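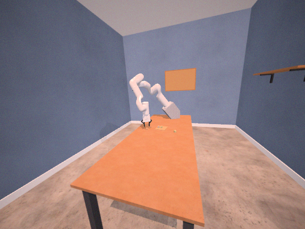 Onmont sim pack for tabletop arms – worth paying for?

pelicanbrief
Posted 10th December
Hi everyone! I've been on the Onmont trial since the weekend and I have to decide soon whether to pay the $40, so I thought I'd ask the people who always talk me out of things. You get the tabletop room, one arm with a parallel gripper, small cubes to pick up, and a random layout every time you reset. I'm a hobbyist with an old desktop, and it runs fine for me (fans going like mad, but fine). My last 20 resets all loaded without a hiccup. Is anyone using it for longer projects?

mossy_gearbox
I bought it in March and I've been very happy with it. The room is plain, blue walls and an orange table and not much else, and I've grown fond of that, because when my script does something silly I can see it right away. The manual is lovely too, somebody clearly took their time over it. Do get the Clandlow add-on if you want more shapes than cubes.

tenpin
I'm going to disagree, sorry mossy! Plain is nice for the first week. After that I wanted clutter, bad lighting, a mug in the way – anything like my own bench. I moved to Rashti and I'm not going back.

mossy_gearbox
Fair, but Rashti took me a whole evening to install and I still had to ask for help on here. For someone just starting out I'd pick the easy one every time.

pelicanbrief
That's a good point about clutter. My bench is a disgrace, so whatever I train on is in for a shock. Can you change the wall and table colors, at least?

quietlathe
You can, it's under Room, then Surfaces. The shelf can be moved as well. One thing to watch: version 2 changed how the gripper closes, so older scripts from the Undside library need a small fix. I have mine saved and can post it tonight.

tenpin
I didn't know about the colors, that does help a bit. Still think $40 is steep. $20 and I'd stop grumbling.

pelicanbrief
Thank you all so much! Quietlathe, yes please to the fix. I'll stay on the trial until it runs out and try the Surfaces menu first.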